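4. The door task

4.1 Why a door

I should say up front that I did not want to do doors. When our club split up the jobs in September I put my hand up for the block stacking task, which looked easy and also fun, and Ettore Serra put his hand up half a second faster. So I got the door. I have now spent more hours of my life thinking about door handles than I would have guessed possible, and I've come around to them a bit (they are much weirder than blocks!).

The idea is simple enough. The robot starts somewhere in front of a door in a simulated apartment, it has two arms, and it has to get a hand onto the handle, work it, and swing the door until there is room to drive through. People do this while holding groceries. Our robot does it with nothing in its hands at all and still finds plenty of ways to mess it up.

We ran everything in Skudura, the simulator our school already had set up on the lab machines. The robot model is the two-arm one we call Vako, after the folder name it came in. I'll use that name from here on.

4.2 Building the rooms

If you train on one door you get a policy that knows one door. We learned that in the first week, when I was very proud of a policy that stopped working as soon as I painted the wall. After that I wrote a small room shuffler. It picks a floor color, a wall color, a rug, some furniture and a door, and drops them into a layout without letting the furniture block the doorway (the first version let it, and a sofa ate a lot of my training runs).

The colors can get pretty loud. I left them that way on purpose, partly so the policy would stop leaning on color to find things, and partly because toning them down meant writing more code. The doors come in solid and glass versions. Glass ones are harder for the robot's vision, and they come with a second problem, which is that the bars between the panes look a lot like handles if you are a small neural network with low resolution eyes.

In total the shuffler made 1000 rooms for training, and we kept 30 back that the policy never saw until the end. Figure 3 is one of the glass door rooms, from the robot's own point of view.

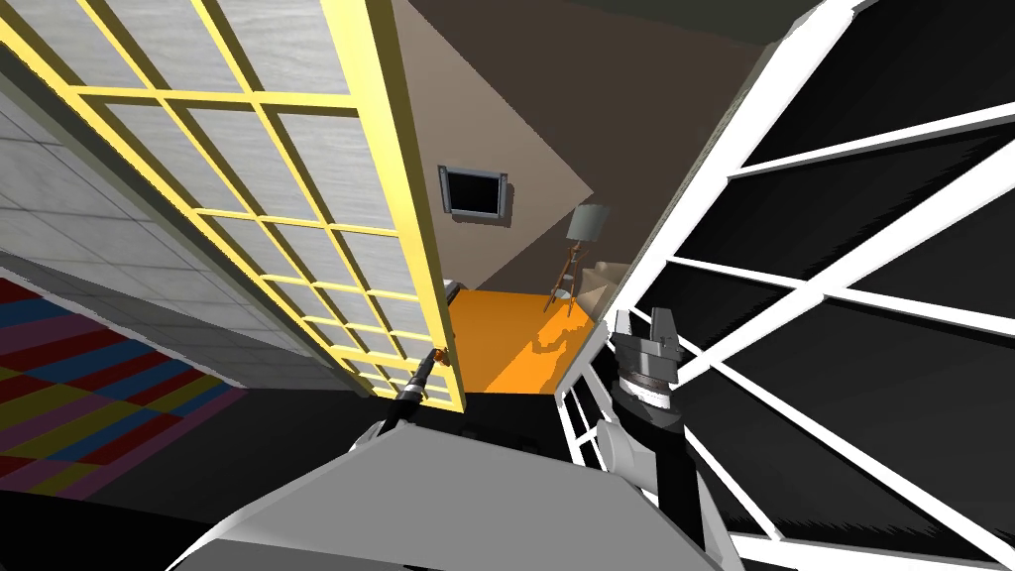
Figure 3. Robot's view of a simulated room with a yellow-framed glass door. The left arm reaches up to the handle; the right gripper is open and empty.

The robot's view is tilted a lot in rooms like this one, and that caused me more trouble than anything else in the project. My early code assumed that walls go up and floors go flat. Once the view leans over, the line where the wall meets the ceiling runs off at a steep diagonal, and every shortcut I had written for "the handle is at about this height in the picture" was garbage. I took all of those out and fed the policy the camera angle along with the picture. I wish I had done it in September.

The handle is also tiny next to everything else. In Figure 3 the door fills most of the left half and the handle is one little brass-colored thing near its lower right corner, with an arm link already up against it or nearly so. We cropped a second, closer picture out of the first one and gave the policy both. Ettore thought this was cheating. I thought it was fine and it's in the code.

4.3 Which arm does what

We gave the policy both arms and let it sort out the rest. I expected some kind of teamwork, with one hand on the handle and the other pushing. Mostly what it learned was to work the handle with whichever arm was closer and hold the other one out of the way with the fingers open. I tried a bonus for using both arms, and the policy collected it by waving the spare arm near the door, so I took the bonus out again.

Lumbantobing, the team we share the lab with, suggested locking the idle arm completely. We tried that too. It trained a little faster, but a locked arm can't move when the door swings into it, and I got tired of watching that crash. The final version lets the spare arm move freely and charges it a small cost for touching anything.

4.4 How it went

We gave the robot 730 test attempts, spread over the 30 rooms we had held back. I'm putting the full table in the appendix, because the score depends a lot on the type of door and one big number would hide that. Solid doors were the better group by a wide margin. With glass doors the usual failure was reaching for a bar, closing the fingers on it and pulling, very confidently, on a part of the door that does not turn.

The other failure we saw often was slipping. The arm would get to the handle fine and push on it from below, where there isn't much to hold on to. Our handle model, Tiltora, only releases when it is pushed down, so coming in from underneath means the hand has to go around first. Sometimes the policy figured that out and sometimes it just kept nudging until time ran out.

I would have liked to fix the approach direction before the deadline. I had 2 ideas for it, one using a waypoint above the handle and one using a longer time limit, and only had time to try the second. It helped on the solid doors and did nothing I could measure on the glass ones. The waypoint code is half written and sitting in the club folder for whoever gets the door next year.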